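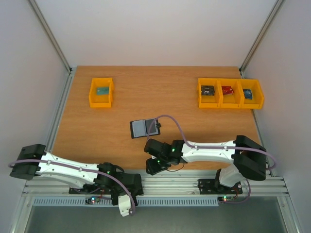 Georges Hamdan
Notes on sorting bare circuit boards into open bins. I have been redoing our board storage since December and several people asked how it is arranged. Long thread, mostly about plastic and labels.

Georges Hamdan
Starting point: 562 boards in shoeboxes, padded mailers and one desk drawer. Some tested, some dead, some never powered. All of them had been described to me at some point as "spares."

Georges Hamdan
One board type per bin. This is the whole system and everything else is bookkeeping. Two similar boards in one bin will be mixed up within a week, and the second one gets found during a failure.

Georges Hamdan
Bench bins and shelf bins are separate things. Bench bins are the yellow open-front trays. They hold what is being worked on and never more than one board deep. Shelf bins hold stock in bags. A board is unbagged when it moves from shelf to bench and bagged again when it goes back.

Georges Hamdan
One board deep matters. Stacked bare boards rest on their tallest part, usually an electrolytic capacitor or a pin header, and the solder side of the top one sits on the pins of the bottom one. I have a small collection of scratched solder masks from the shoebox years.

Georges Hamdan
If they must be stacked, use a sheet of dissipative foam between each pair. Pink bubble wrap will do for a short time. White packing foam will not.

Georges Hamdan
On static, before the replies arrive. Ordinary colored plastic bins are insulators. They are fine for bagged boards. For bare boards you want either a dissipative bin or a dissipative liner, and the liner has to be connected to something.

Georges Hamdan
A liner that is not grounded is a piece of gray foam. We run a cord from each liner to the common point at the bench. I check resistance to ground with the meter at the start of the month and write it on a card under the shelf.

Georges Hamdan
Black conductive foam is for legs, meaning loose ICs pushed into it. Do not set a board with a coin cell on it. The foam will drain the cell slowly and you will blame the board. I did this to a data logger and spent most of an afternoon on its clock circuit.

Georges Hamdan
Sorting by solder mask color is faster than sorting by part number as long as it is only the first pass. Red here, blue there, green in the big pile, black in whatever is left. Then sort each pile by outline, then read the silkscreen.

Georges Hamdan
Color is not an identity, though. The Qudah sensor breakout shipped in blue for the first revision and red for the second, with a different regulator. Same outline, same connector, same header spacing. The label has to carry the revision.

Georges Hamdan
Black boards are the slowest. Traces are hard to see and the silkscreen is often small. Use a lamp from the side at a low angle. Overhead light washes the text out, and a phone flash is worse.

Georges Hamdan
Label contents, in this order: part name, revision, state, date tested. State is one of four words. NEW, GOOD, FAULT, UNKNOWN. No other words are accepted. "Mostly OK" was on nineteen of the old mailers and I had to test every one of those.

Georges Hamdan
Correction to the above, a colleague counted the mailers again and it was 25.

Georges Hamdan
Label position: front lip, left side. The sloped lip on an open-front bin is at a good angle for reading from a chair. The back wall of the bin is useless once the next bin up is in place.

Georges Hamdan
Printed labels from the Henitz printer, 12 mm tape, black on white. The clear tape looks better and cannot be read on yellow plastic in the evening. The glossy tape lifts at the corners on a textured lip, so wipe the lip with alcohol first and press for a few seconds.

Georges Hamdan
I do not write on the boards. Marker solvent is probably harmless on solder mask, but it does not come off the connector bodies, and a board marked FAULT that has been repaired is then marked FAULT forever. The label goes on the bag or the bin.

Georges Hamdan
Joining bins side by side is worth doing on a bench. Single bins walk. You reach into one, it catches on a sleeve, and it is a hand's width from where it was. A joined row is heavier and stays square to the back edge.

Georges Hamdan
I leave one bin out of the row and off to the other side. It is for finished items only. If it were part of the row it would fill up with unfinished ones. The separation is physical and does not need a label, though it has one.

Georges Hamdan
Middle of the bench is for the item under work and its holder. Bins stay at the back. Anything that has to be lifted over a bin to reach the work area will eventually be dropped in the bin.

Georges Hamdan
Holders: we use a shallow one that grips the edges of the card and leaves the connector side clear. Check the clearance on the underside before you clamp anything. A through-hole part pressed against the holder base will crack its joint before it shows any bend.

Georges Hamdan
Cables get routed from above or from the back, with slack. A cable crossing the front of the bench will be leaned on. Clip it along something rigid, leave a loop wherever it has to flex, and keep the clip away from the bend itself.

Georges Hamdan
Pick boards up by the edges, which everyone knows, and set them down component side up, which half of us forget. In an open bin a board at a slight angle is easier to lift than one flat against the wall. I stopped straightening them.

Georges Hamdan
Bin size: the board should fit flat with a fingertip of room on two sides. Smaller than that and it gets wedged on the diagonal. Larger and it slides when the shelf is bumped. For long boards I use the next size up with a foam strip in the gap.

Georges Hamdan
Inventory is in Pamach, which is a database with a barcode field and not much else. One record per type, quantity by state. I tried one record per board. That lasted 7 days.

Georges Hamdan
The exception is anything with a calibration. Those have a serial number, a record each and a paper slip in the bag. The slip carries the same number as the record – check both before the board leaves the room.

Georges Hamdan
Shelving is a Rorkix rack with louvered panels. It cost 699 with the panels and without the casters. I would skip the casters again. The rack carries grounded cords and should not be moving.

Georges Hamdan
Heavy items low. Transformers and power supply boards on the bottom panel, radio modules and small sensor cards at eye level. Displays go in a closed drawer. An open bin will put dust on a screen even with the film on.

Georges Hamdan
Dust generally: open bins collect it. For bench bins this is acceptable, as the contents change often. I blow them out with a hand bulb when they are between jobs. No canned air near bare boards, the propellant comes out cold if the can is tilted, and no household vacuum.

Georges Hamdan
Connectors get caps or a strip of low-tack polyimide tape when the board goes to the shelf. Edge connectors go in the bag fingers-first so that they are not the part being handled when someone opens it.

Georges Hamdan
UNKNOWN has its own shelf with a fixed width. When the shelf is full nothing more goes on it until something is tested. It has been full since the second week.

Georges Hamdan
Testing order for UNKNOWN: look at it under the lamp, measure power rail to ground with the meter, then power it from a current-limited supply. If the rail reads as a short, it gets a FAULT label and goes in the FAULT bin. I do not chase it that day.

Georges Hamdan
FAULT boards are kept for parts only if the parts are ones we buy. Otherwise they go to the e-waste box. Keeping a dead board for one connector that costs less than the bag it is in was most of the drawer.

Georges Hamdan
Someone asked about lids. We have some, they fit, and they are in a carton under the bottom shelf. With a lid on, people put things on top of the bin, and then two bins are blocked.

Georges Hamdan
Someone else asked about assigning a bin color to each project. We tried it with three colors. Projects ended and the colors did not. All bench bins are now yellow and all shelf bins are blue, and color means location.

Georges Hamdan
Still open: where to put daughter cards that only work with one particular main board. At the moment they are bagged together and filed under the main board, which makes the bag awkward and the count wrong by one. If you have a better arrangement, I would like to see the label format.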